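Relledar Shared Workroom
Progress report to the Bondarchuk Fund, second period

Summary

The refit of the shared workroom is on schedule and within the amount awarded. The old benches are out, the new tables are in, and power has been brought to the desks. Storage is mostly done. Two items are carried over into the next period: labeling of the cabinets and the replacement of the sink tap.

Work completed since the last report

Removal of the old benches was finished in April. They had been fixed to the wall and took longer to get out than planned, and the plaster behind them had to be patched before painting. The supplier, Kedier, took the benches away at no extra charge.

The new tables were delivered in two lots. One table in the first lot had a damaged corner and was exchanged. All of them now stand where the floor plan shows them, except the one nearest the door, which was moved over so the door can open fully.

The electrical contractor, Nolix, fitted outlets to the fronts of the desks. People in the room had asked for this in the survey we reported on last time. Reaching behind a desk to plug something in was the most common complaint. The cables still need to be tied up. We have bought clips for this and expect to do it ourselves.

Small storage

The first report described a problem with small items being left out on the tables at the end of the day. We bought 70 lidded containers and gave each user group a share. Groups may keep them in the cabinets or on their own shelf, but the tables are to be cleared by 6 p.m.

Use of the containers has been uneven. Some groups put everything away from the first day. Others asked for larger sizes, and we are looking at what a second order would cost. We would not want to buy more of the same size until we know how many are in regular use.

Spending

The refit budget line for small furnishings was $2000. We have spent $177 of it on cleaning and hand-washing supplies, and the rest is committed to shelving and containers. No money has been moved between lines. Receipts are in Appendix B.

Condition of the room

The tabletops are a pale wood-grain laminate, chosen because it matched the desks already in the room and wipes down easily. Each table on the desk side has a round cable hole near the far edge. The tinted glass cabinet was kept from the old layout, as agreed. Soap dishes were part of the supplies order, and the one with the lime-green tray has drainage slots so that the bar does not sit in water.

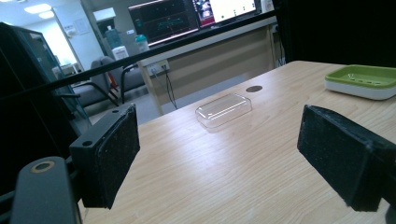

Page 2

The clear containers have one drawback. With the lid on, they are easy to overlook on a light surface, and a few have been left behind when a table was cleared. Colored labels should help with this, and we will order them together with the cabinet labels.

Work for the next period

Cabinet labels will be printed once the user groups have agreed on who has which shelf. The tap will be replaced when the part arrives – the first one sent was the wrong thread. We will also repeat the short survey, using the same questions as before, and include the answers in the final report.

We do not ask for any change to the schedule or the award at this time.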